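Catalon to Retire Older Server Administrator Exam, Adds Lab Section

Catalon will stop offering its current server administrator exam at the end of November and replace it with a version that includes a graded lab, the software company told its training partners in a notice this month.

The new exam has 60 multiple-choice questions and 4 lab tasks. Candidates will work on a live virtual server during the lab section and will be scored on the state of the machine when they finish. Partial credit will be given for tasks that are only partly complete.

Topics include user and group permissions, storage pools, backup and restore, scheduled jobs, and failover between two nodes. Print services and the older remote console have been dropped. A section on log forwarding has been added, and it makes up 20 percent of the written score.

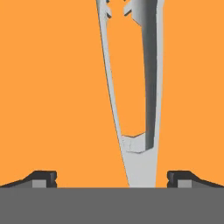
A light gray arm piece against an orange background in a computer-rendered view.

People who already hold the administrator certificate do not need to retake anything right away. Existing certificates stay valid until the expiration date printed on them. Anyone who has passed only one part of the current two-part exam must pass the other part before the end of November, or start over under the new rules.

Fustance, which runs the testing centers for Catalon in most regions, said seats for the outgoing exam are filling up and that evening sessions have been added at its larger sites. Candidates who booked a date in December or later will be moved to the new exam automatically. They can ask for a refund instead through their account page.

The exam can also be taken from home. Remote candidates will need a wired connection for the lab section, and the check-in process can take up to 20 minutes. A second monitor is not allowed. The lab console runs in a browser window, and copying and pasting from outside that window is blocked.

Catalon has posted a revised study outline and a practice lab. The practice lab resets itself at midnight, and work is not saved between sessions. Printed study guides for the old exam are still on sale, but the company said they do not cover log forwarding or the new failover commands.
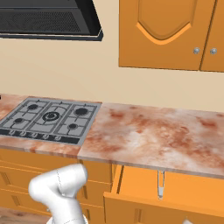

Réjean Lachance said the lab was overdue, but that one month is too short for people who are halfway through a course built on the old outline. He would like to see both versions offered side by side until spring.

Catalon said it has no plans to extend the deadline. A retake of the new exam will be allowed after a waiting period, and candidates who fail only the lab section can repeat that section alone.

Rundasari, a training provider that teaches the Catalon courses online, said it will switch its classes over before the old exam closes. Students now enrolled will get the added log forwarding unit at no charge.

Registration for the new exam is open now through the Fustance booking site.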